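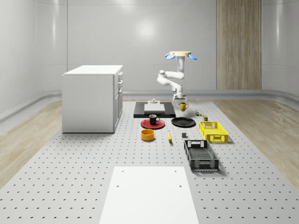
Spent the morning reading the new survey notes on the burial mound at Vutdale. Short thread, mostly on dating, which is the part people keep asking me about.

The mound sits on a low ridge above the river. It was first trenched by a local landowner who kept no records, so everything below the topsoil on the east side is mixed and can't be dated by layer.

The west side is better. Guðlaug Frandsen's team opened 2 trenches there and reached a stone-lined chamber with the floor intact. Charred hazelnut shell from that floor gave a date of 2233 BC.

Hazelnut is good material for this. It grows in a single season, so you don't get the old-wood problem you have with oak posts, where the tree may be a century older than the building.

The pottery fits. Sherds from 4 vessels, all beakers, all with cord-marked necks. The clay has crushed shell in it, same as the pots from Grilwood, 20 miles downstream.

That doesn't mean the pots were made at Grilwood. Shell was used all along the river. Someone needs to thin-section both groups -- I don't think that has been funded yet.

Grímsdóttir's older paper put the chamber five hundred years earlier, going by its shape. I followed that in my own write-up of the valley and will have to change it.

Still no human bone. The soil is very acid and I wouldn't expect any to survive.

Next season they want to look at the ditch. Full report is due in December.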